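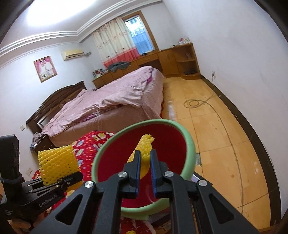
Yellow foam netting over the bin, bedroom.

Trevitwood Community Percussion Forum
Instrument Care and Purchasing > Marimba bars: retuning or replacement

mdeak_percussion
Posted 2019-01-16
Our ensemble holds a Riviere marimba purchased second-hand from a school board. The lower octave has drifted flat, and the A at the bottom was measured at 11 cents below the remainder of the instrument. The tuner has quoted for the full set. I would appreciate members' views on whether retuning is advisable or whether replacement bars should be ordered.
Mariann Deák, Section Coordinator

Edard_Low_Brass
Was the reading taken at room temperature, and against which reference? Rosewood responds noticeably to humidity. Our hall is very dry from December onward and we do not accept measurements made in that period.

mdeak_percussion
The reference was A442. The instrument had been in the rehearsal room for two weeks beforehand. Humidity was not recorded.

I. Gough
I would advise against ordering bars at this stage. A competent tuner can raise the pitch of a flat bar by removing material near the ends. Replacement bars seldom match the colour or tone of the originals, and the section would hear the join in every chorale.
Iolo Gough

multoria_mallets
With respect, I must disagree with the previous member. Raising a bar by 11 cents is not a trivial correction, and the overtones must be brought back into line afterward. We had this done to four bars and two of them lost their centre. Replacement was the less costly course over time.

I. Gough
The outcome described reflects the workmanship and should not be held against the method. I would ask who carried out the work.

multoria_mallets
It was a recognized workshop. I do not intend to name it on a public board.

Edard_Low_Brass
Members may wish to inspect the cord and the posts before either expense is approved. A bar resting against a post will sound dull and is often reported as flat.

mdeak_percussion
Thank you. The cord has been replaced, but the posts were not examined. I will have the lower octave measured again with a hygrometer in the room and will report the readings in this thread.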